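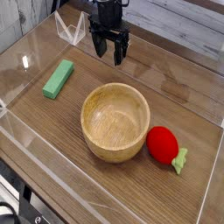

We reached Pasby a little after 10 on Sunday, on the early boat. The village has 31 houses left on the seaward side, and the road in front of them now floods at spring tides.

Lâm Tăng, who keeps the tide records for the fishing cooperative, walked us along the shore. The old landing is under water for most of the day. Farther on, the coconut palms near the cemetery are dead, and three rows of graves have been moved uphill – the families did the work themselves in June.

Drinking water is the bigger worry. Two of the wells have turned salty, and rain tanks fill only part of the need. The council wants a 3000-liter tank beside the school, but the money has not been approved.

After lunch we saw the young mangroves at the creek mouth. The first planting washed out. The second is behind a low stone wall and most of it is standing.

Several families have already left for the mainland. Others told us they will stay as long as the boats can land. Ours left at 4:30, with the tide coming in over the road.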